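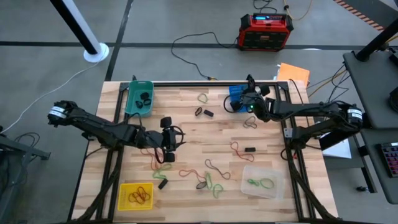
Chapter 6
Promotion, Relegation, and the Shape of a League

6.1 Open and closed leagues

Professional soccer leagues are organized in one of two ways. In a closed league, the same clubs take part each season, and a new club enters only when the existing members agree to admit it. In an open league, a club's place depends on its results. The lowest finishers move down a division and are replaced by the highest finishers from the division below.

This chapter examines how the choice between these systems affects the way clubs spend money, develop players, and plan for the future. It draws on the case of Senero, a club that moved between divisions three times in eight seasons, and compares it with Drarnov, which has remained in the second division throughout the same period.

6.2 The cost of moving down

A club that is relegated usually loses income from broadcasting, sponsorship, and ticket sales. Player contracts, however, often run for several years. In Senero's first season after relegation, average home attendance fell by 429, to 3937. The wage bill did not fall until the following season, when four senior contracts ended.

Many clubs now include a relegation clause in each contract – a term that lowers a player's wages if the team goes down. Section 6.4 considers the effect of such clauses on recruitment.

Key terms

closed league
open league
relegation clause
parachute payment

Before you read

Review the discussion of fixed and variable costs in Chapter 4. Students should be able to explain why most player wages are treated as a fixed cost within a single season.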